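Rondby Cell Guide, Section 6: Desktop Teardown Task

Updated March 31, 2024. Replaces the old bench notes. Read the whole section before powering the arm, it's short.

6.1 What this task is for

People keep asking if the arm can do a shop chore start to finish. Folding towels, no, not at this site. Pulling a drive out of an old office tower, partly. It's a fair test: tight space, floppy cables, latches made for thumbs. Gremell picked it for the shop-floor half of the Skusance trials and we kept it.

Expect the arm to manage the easy reaches. Expect to help with the rest. A person with one screwdriver is still faster, so don't plan your day's output around this.

6.2 Before you start

1. Tower unplugged from the wall. Hold the power button in for a bit after.
2. Side cover off, open side up.
3. Clear anything you don't want dragged. Keyboard cords espescially.
4. E-stop within reach of your free hand.
5. Load the teardown profile, number 47. Not the bin-picking one, it moves too fast. 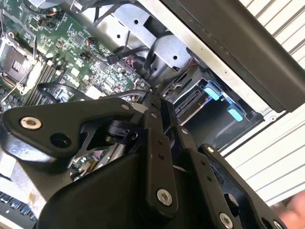

6. Jog the wrist down by hand control for the first approach. Slow. Stop when the fingers are below the case rim and re-zero the force reading there. If it won't zero, back out and try again from the park position.

CAUTION: Hands out of the case while the arm is live. One operator, one pendant. If a cable needs moving, pause first, then reach.

6.3 Teaching the board position

The arm doesn't know which way the tower is turned until you tell it. Three touch points, any order, but save after each one. The software drops unsaved points when it times out (600 seconds, not adjustable yet).

7. Open Setup, then Workpiece, then New.
8. Pick landmarks that don't flex. Metal or a part fixed to the board. Never a cable plug. 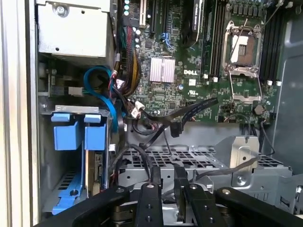 Good landmarks make or break the run. We lost most of a morning to a point taught on a loose wire bundle. On a board like this Dell use the silver finned heatsink, it's close to the printed logo so you can find it again on the monitor. Leave the CPU socket alone when the retention plate is up, the contacts bend and that's the board gone. Third point is your choice, a corner of sheet metal works.

9. Run Check Points. Green means go. Amber, teach the worst one over. Red, start again from step 7, sorry.

Note: if you swap towers, teach again. Even same model. They never sit quite the same on the mat.

6.4 Cables

Weakest part of the whole task. Rigid stuff is okay now. Anything that bends when touched, the planner guesses, and its guess is old by the time the fingers get there.

10. Set cable mode to Ask. It'll stop and wait for you at every cable crossing its path.
11. Check the path to the blue drive tabs. Data cable running next to a tab counts as blocked, mark it so.
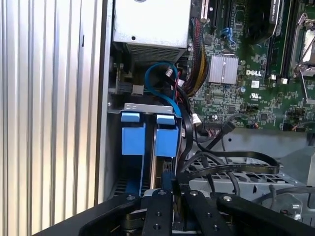
12. For each blocked cable, pause, move it aside by hand, press Resume. Don't let the arm tug on a connector to free it. Grip force is capped for this profile but the cap won't save a plug.

6.5 The drive

13. Select Grasp, then Tab. Pads should close on the plastic, not the metal bay.
14. Pull in short moves. If the force bar goes amber twice, stop.
15. No luck after three tries, take the drive out yourself and log it as Assisted. Assisted isn't a failure, we just need the count to be right. Log so far is at 2,036 entries and the early ones are a mess becuase everyone used different words.

Note: latches need two things squeezed or pushed at once. One gripper, so this is where you'll step in most.

CAUTION: Never reach past the fingers to steady the case while the arm is live. Clamp it. 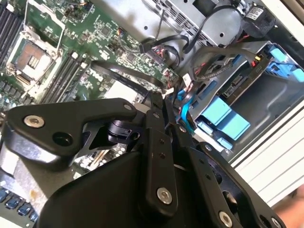
6.6 Shutting down

16. Open the gripper, raise straight up, no rotation until it's clear of the case.
17. Park. Pendant off, then arm power.
18. Look over the finger screws. Snug only.
19. Save the log before you close the lid on the laptop.

6.7 Quick fixes

Arm stops with code 145: force limit. Usually a cable. Back out upward.
Check Points stays red: mat slipped, or somebody bumped the tower.
Camera view too bright: metal panel throwing light back. Turn down the bench lamp.
Gripper won't close all the way: wrong profile loaded. See step 5.

Home chores profile (dishes, laundry) is not in this guide. Planned for April, may slide.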